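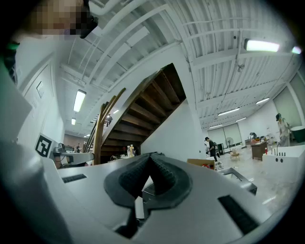
12/26/23

Every year in the last week of December I get the same advice from the same kind of article, and every year I fall for a little of it. This time it was the "home inventory." You write down everything you own, room by room, and then you are supposed to feel calm, spend less and sleep better. My cousin's friend Shobha Kartha swears by it. She used an app called Listik, which is free for the first 77 items and then wants 4 dollars a month for as long as you go on owning things.

I have questions about that number. Who owns 77 things? I had used it up before I got out of the kitchen, and I hadn't opened the drawer with the rubber bands in it. Shobha told me I was doing it wrong, that you enter "utensils" as one item. Fine. But then what is the list for? If the house burns down and I tell the insurance company I had utensils, I don't think they are going to be moved.

So I quit the app and went to paper, and paper was better for a couple of evenings. I did the hall closet and the bathroom. I found a warranty card for a Brolach toaster that I gave away two apartments ago, and a key that fits nothing. The key went back in the closet. I know what the articles say about keys like that, and I also know that the day after I throw it out I will meet the lock.

What bothers me is the claims. The piece that got me started said that people who make a home inventory save 1,439 dollars in the first year. Saved how? Compared to whom? I looked for where the number came from and it led to a second article, which led to a third, which linked back to the first one. I wrote to the author to ask and got an automatic reply with a discount code in it.

I'm willing to believe that somebody wrote a list, noticed they had three bottles of the same shampoo and didn't buy a fourth. That's worth something. It's worth one bottle of shampoo. To get from there to 1,439 dollars you would need a lot of hair.

Bogumił Szulc, who lived downstairs from me on Pillulmont and was the tidiest man I ever met, never made a list in his life as far as I know. I asked him once how he kept the place like that and he said he didn't buy much and he put it back after. There's no app in that, and I suppose no article either. He did have a shed, though, and I was never invited to look inside the shed, so I'm keeping an open mind about Bogumił too.

The insurance argument is the one I take seriously. If you rent and you have a policy, you probably should have some record of the expensive stuff. Mine now fits on one sheet - 23 lines, with what I paid where I could remember and a blank where I couldn't. Serial numbers for the laptop and the bike. A copy is at my sister's. It took one evening in October and I didn't feel any calmer when it was done, only a bit annoyed at what I paid for the bike.

The rest I've dropped. I don't need to know how many towels there are. When I run out of towels I will find out.

Shobha says I'll be back by spring, and that the paid version of Listik has a feature where it reminds you of things you haven't touched in six months. I asked how it knows what I've touched. She said you tell it. So you remember the thing, go and tell the app you haven't touched it, and later on the app tells you the same. She's at item three hundred and something now and has started on the basement. I've asked her to let me know what she saves, in dollars, with receipts.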